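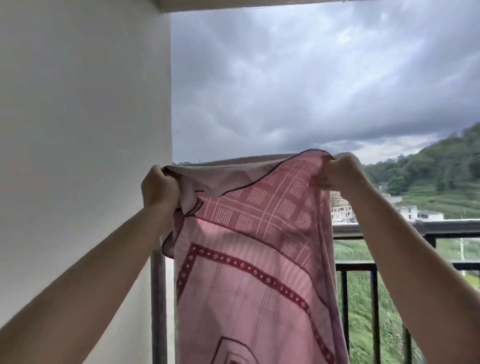
July is laundry month for me, and I love it! Everything I own that is made of cloth comes out of the cupboard, gets washed, and spends an afternoon on the balcony whether it needs it or not.

My favorite part is the folding. I used to do it on the bed in one big grumpy heap, and then Ismael Macedo, my old neighbor in Skestport, showed me how he does the big thin pieces standing up. Find two corners, pinch them, let the rest drop, and give it one good shake before you bring your hands together. The wrinkles mostly fall out by themselves (mostly!).

I'm especially happy to have the pink one back in use. I love the dark red band with the little pale flowers or diamonds, I've never decided which, and the wavy edge in maroon – so pretty with daylight coming through it. It had been at the bottom of a drawer since we moved to Zirkville.

Next up are the 11 pillowcases, and after that the curtains, which I'm saving for a windier afternoon.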